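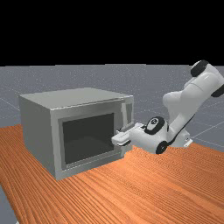 Microwave on a wooden tabletop.

3/16/18

I stopped buying lunch at work in July. The sandwich place near the Cudville office had gone up again, and I was spending more than 15 dollars on days when I added a drink.

Now I cook rice and beans at night and pack two containers. The second one is for the next day. It gets dull by the end of the week, so I keep hot sauce in my desk. Soup travels badly — I lost a good bag that way.

Kwok-wai Liu freezes his in flat bags and says they thaw by noon. I haven't tried it yet.

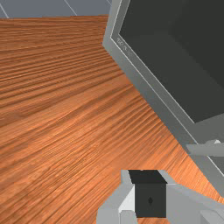

Sum-yee Yeh wrote in to say that beans go mushy after a second heating, and that lentils hold up better. I bought a bag of lentils at Orico and will cook them tonight with onions and the last of the carrots.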